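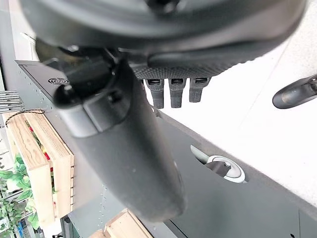

Ticket 1624 – Demska produce cell, Rurnport
Opened by: Frida Hallgrímsson
Opened: 2020-12-06
Priority: 4
Status: open, awaiting vendor

Summary: left hand grip threshold unsuitable for bunched fruit. Crate sorting task stops with "object lost" although the object is still in the hand.

Background: the customer, Koubek, wants to know if the machine can take over the sorting of mixed fruit into crates in the back shop. Boxed goods have run without complaint since October. Loose and hanging goods have not.

Log

Entry 1. Reproduced the fault with the default profile. Grip force limit 400, release threshold 280. The arm lifts, the bunch swings, the load reading dips below the threshold and the controller stops the cycle. Restart clears it until the next lift.

Entry 2. Lowered arm speed by half. Fault still occurs, but later in the move. A person does the same job in a fraction of the time, so slow running is no answer for the customer.

Entry 3. Checked cabling and wrist connectors, reseated both. No change. Datotel confirm no dropped packets on their side.
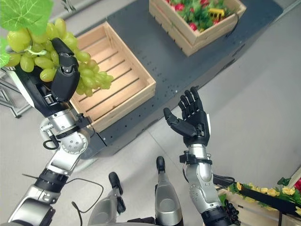 Grip point matters more than grip force. The planner aims for the centre of the object, and a bunch has no useful centre. Moved the target to the stem by hand. With the fingers of the left hand curled around the stem area, the grapes hang free and several dangle over the rim of the empty crate, so the lowering height must be worked out from the lowest berry and not from the hand. At present it is worked out from the hand. Separate change request needed.

Entry 5. With the stem target set by hand the false stop is less frequent. Not cured.

Reply to customer: boxed goods yes, bunched fruit not yet unattended. Someone has to set the grip point each time, which saves them very little work.

Next action: vendor to supply a filtered load reading. Keep the release threshold at default until then – do not switch it off.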